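Last updated: December
Reading time: 4 min

Flasier pick-and-place software – progress report to the Cardoso Fund

Thank you again for your patience over the autumn, and for the very helpful questions you sent back after our last report. I have tried to answer them as I go along, so please forgive me if this one wanders a little.

The main news is that the new planner is in and running on the arm at Anovthorpe. You will remember that the old one worked out the whole path before the arm moved at all, and then stuck to it stubbornly even when the block had been nudged. The new version plans in short stretches and looks again between them. It took us rather longer than we had promised (four weeks longer, I am sorry to say), mostly owing to a muddle over timing between the camera feed and the joint readings. The two clocks drifted apart, and the arm was acting on a view that was slightly stale. Both streams are now stamped by the same clock and we are all a good deal happier!

On perception, we have moved away from the fixed overhead view for the last part of the reach and now rely on the wrist camera alone. Colour turned out to be the easy bit. Finding edges is harder, especially close in, where a block fills much of the view and goes soft at the sides. We have 21 test layouts written up, and the software now handles 17 of them well enough that I would be content for you to come and watch. The remaining 4 all have blocks lying close together, and there the planner is still too cautious – it will hover and re-plan until the time limit stops it. I would sooner have it cautious than clumsy, but it does need sorting out.

You asked whether marks on the table upset the block finder. They did in the spring, quite badly, and small specks were sometimes put forward as things to pick up. We now throw out anything below a minimum size before the colour step, and we have purposely kept using the same scuffed white surface for testing so that the filter has something to do.

The wrist view at Anovthorpe, with the blue cube on its own and then with the green and red blocks beyond it: 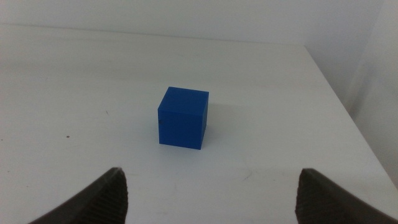
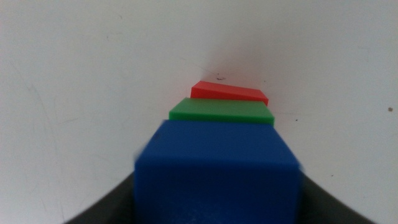
Hitska, our replay tool, has come on nicely too. It lets us load a past run and step through what the camera saw alongside what the planner decided, and it has saved us hours of arguing over whose part of the code was at fault. The search page is still slow and the export button only works for short runs, so neither is ready to share with your other grant holders yet, though I know one or two of them have been asking.

Spending is in line with the plan, apart from the extra weeks on the clock problem, which we covered from the travel line. I would like to carry what is left of that line into the next period if you are agreeable. The work still to come is the crowded layouts, a proper set of automatic checks that run each night, and a written guide for Hitska, which I keep putting off and which really ought to be done before anyone else tries to install it. If you would like to visit, mornings are best for us, as the arm is usually free until noon.

Contact the Flasier project office | © Flasier, Anovthorpe | Back to top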